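The box arrived at the office of Ortuño & Daughters on a Monday, and by lunch everyone on the floor had an opinion about it except Yolanda Manzano, who had to write the catalog copy.

Her late client, a Mr. Cekberg, had left the world one drawer. Strictly speaking he had left it a small black cabinet with a drawer in it, but his will spent 5 paragraphs on the drawer and dismissed the rest as "the surround." It was to be sold to someone who would appreciate it. The will didn't say how such a person might be recognized.

"Maybe they'll have a look about them," said Ikechukwu Haruna, who handled furniture and had been handed this on the grounds that it stood on a table.

"What kind of look?"

"Like they've got one thing to put away."

Yolanda carried her coffee around to the other side and considered it. She had written up wardrobes the size of chapels. She had once found eleven adjectives for a footstool. The pine table under the thing had more going on than the thing did, and she caught herself describing the knots.

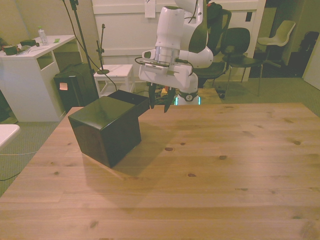

*Lot 621, before anyone had thought of a word for it.*

"Cabinet," Ikechukwu offered.

"A cabinet has doors."

"Chest, then."

"A chest has ambitions."

He wrote down "box" and she crossed it out. A box was what you threw away after you'd taken the good part out, and Mr. Cekberg's nephew was coming at four to make sure his uncle was being treated with respect. The nephew had already telephoned from the train. He wanted to know if they were using the Wastier lamps, which he had read were kinder to black finishes. Yolanda had told him yes, then gone to find out what a Wastier lamp was, then gone back to her desk.

According to the will, the drawer had held, in order, a pair of collar studs, a letter from a woman in Nidix, and then nothing for thirty years, on purpose. Mr. Cekberg had felt that the letter deserved better than to be followed by stamps. He had burned it one October and kept the space it left. He opened the drawer every Sunday to see that the space was all right.

"That's either very beautiful," said Ikechukwu, "or he needed a hobby."

"It was his hobby."

"Can we put that in? 'Property of a keen amateur of nothing'?"

"We can put 'provenance: private collection.'"

He thought that was cold, and told her so, and went off to eat his sandwich by the window. Yolanda stayed. She'd been at Ortuño's long enough to know that copy doesn't come while somebody's chewing at you. She typed *A compact storage piece in black*. She deleted it. She typed *A drawer, with surround*, and felt, for the first time that day, that she and the dead man were getting along.

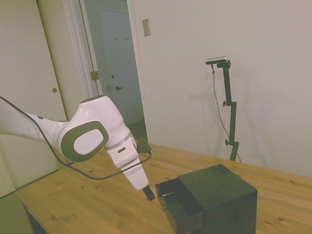
Then there was the matter of how far open it should be. Shut, it gave a buyer no reason to cross the room. All the way out, it looked burgled. The will, so generous on other points, asked only that it be shown "as one would leave it on going to answer the door," and they had spent a good part of the afternoon answering imaginary doors. Ikechukwu got up and sat down 4 times. He turned out to be the kind of man who closes things behind him. Yolanda left everything hanging open and always had; her mother used to follow her through the apartment, shutting.

"Partway," she said finally. "So it seems like he's coming back."

The nephew was 3 minutes early and wore a tie. He bent down with his hands on his knees and looked into the drawer for so long that Ikechukwu began to straighten pens.

"It's smaller," the nephew said.

"Than you remember?"

"Than he made it sound." He put a finger on the little knob and took it off again. "Is it all still in there?"

Yolanda looked at Ikechukwu, who was no help at all.

"Every bit of it," she said. "We were very careful unpacking."

He nodded, and blew his nose, and asked what sort of reserve she had in mind.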